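Home > Products > Manipulation Benchmarks > Fultemgate Tray Assembly Set

Fultemgate Tray Assembly Set, Release 2

Overview
Fultemgate is a benchmark kit for two-arm robot stations. It measures how well a learned policy fills a meal tray from a table of mixed food items. The kit consists of a layout sheet, an item list, scoring software and 545 teleoperated reference episodes. Arms, grippers and food are not supplied.

Method
Each episode starts from a written order. The policy must select the items, place them on the tray and stop. Item positions are shifted between episodes within the limits printed on the layout sheet. Scoring is per item, with separate marks for selection, grasp and final pose. A damaged package scores zero for grasp even if it reaches the tray.

Soft items are scored on a separate scale. In our tests the policy trained on the full reference set handled cartons and bagged snacks at close to operator level. Sandwiches remained the weakest class - most failures were grasps closed too near the tip of the wedge.

What changed in Release 2
- Order length raised to 6 items
- Idle-arm clearance now logged for every episode
- Contact with items already on the tray counted as a fault
- Jallance log format supported alongside Shenoy

Requirements
Two arms with parallel grippers, one fixed camera with a view of the full table, and a flat tray. Setup takes roughly 9 hours including calibration. The table covering should be a single plain color.

Single-arm orders
Orders that fall entirely within one arm's reach are run with the other arm parked upright. The station below is working on an order of this type, with the right arm at the sandwich.
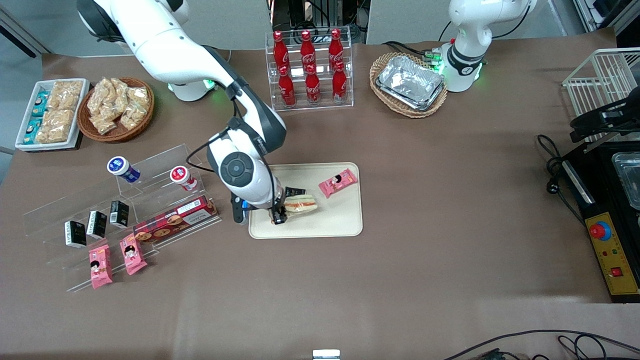

Padmavathi Pinto wrote that the new contact fault is too strict for crowded trays: her group's policy often brushes a carton while lowering a sandwich and loses the mark although nothing moves. She asked for a displacement threshold. The fault stays on by default, but a threshold can now be set in the scoring file, and results obtained with one must be reported separately.

Licensing
Per station, research use. Release 1 holders receive the new scoring software at no charge. Orders and technical questions go to Ida Hamann at Bundent.

Page last revised April 30, 2023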